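How do I get rid of dull spots on a dark marble counter?

Posted in Kitchens & Surfaces - 1462 views

Pindlow
We moved in last February and the kitchen came with dark brown marble, which I love love love. Pale veins all over it, no two stretches the same. The trouble is a cluster of cloudy patches near the stove. They don't feel rough, they just don't shine like the rest. I've tried dish soap, glass cleaner and (sorry) a little white vinegar. Is this something I can fix at home or do I need a pro? A local place quoted me $312 for the whole counter.

Heo
Stop the vinegar. Same goes for lemon and most bathroom sprays.

Kyung-tae Nam
Oh, I am so glad you asked, because dark marble is my favorite stone in the world and it comes back beautifully! What you have sounds like etching. Marble is mostly calcite, and acid eats a tiny bit of the polish. You can't wash an etch off, which is why the soap did nothing.

First find out if it's an etch or just residue. Wipe one patch with warm water and a drop of neutral soap, rinse it, dry it with a soft cloth, then get your eyes down level with the counter and look toward a window. If the patch is still cloudy, it's etched. 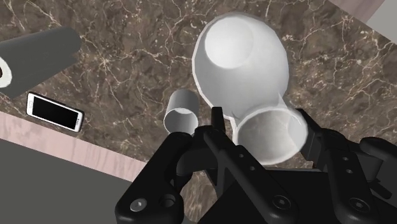

For light etching, get a marble polishing powder. Clear everything off, phones included - the slurry gets everywhere. Sprinkle a little on, add water, and rub in small circles with a damp felt pad for as long as the label says. Rinse and dry before you judge it. Try a corner behind the toaster first, and don't press harder in one place or you'll trade a dull spot for a shiny one!

If you can feel the edge of the mark with a fingernail, powder won't be enough and I'd pay the $312. I did 80 square feet of my sister's kitchen by hand and my shoulders have never forgiven me, but wow, it looked gorgeous.

Dradico
I'd skip the powder and seal it. Sealed mine in the fall and no new marks so far.

Kyung-tae Nam
Sealing is great for stains, Dradico, but it won't stop acid from etching and it won't bring the shine back. Polish first, then seal if water soaks in and leaves the stone darker.

Pindlow
Did the fingernail test and felt nothing, so I ordered the powder. Thank you!! Starting behind the toaster tonight.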